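Knobs are the hard part

Drawers, fine. Cups, fine. Ask Perihan Bilgin what keeps her group at Nulteo up past midnight and you get one word: knobs.

A knob gives you almost nothing to grab. Too loose and the fingers slip. Too tight and the whole appliance starts walking across the table. And the arm has no sense of touch worth the name, just motor current, which is noisy as hell.

So the method, called Trerach, skips the perfect grasp. The policy picks a contact, pushes, reads the current, picks again. Two corrections a second. Trained on 2,663 demonstrations, most of them driven by hand by Siriporn Petchrat and Alper Karakaya over one long March. 900 of those are failures, kept in on purpose. Bilgin wanted the slips in there. Karakaya argued agianst it for weeks, then saw the curves.

The test bench is kitchen stuff. Microwave, toaster, a few dishes. Each run gets scored on one thing, where the dial ends up.

With the failures left in, the policy hit its target setting in 211 of 300 runs. Without them, 148. Same arm, same dials.

"I was annoyed," Karakaya says. "Then I was less annoyed."

The lower dial on the microwave is the one they all complain about. Not much room, and the door can be hanging open while the arm works the panel.
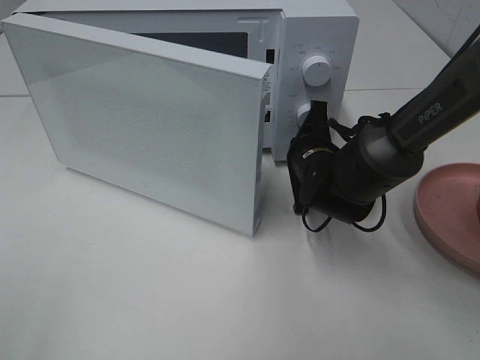

What still breaks

Shiny knobs. Knobs that push in before they turn. Anything with a click at the end, because the current spikes and the policy thinks its stuck. Mahsa Bagheri is working on that last one now, with a longer memory window. No numbers yet. She wants another month.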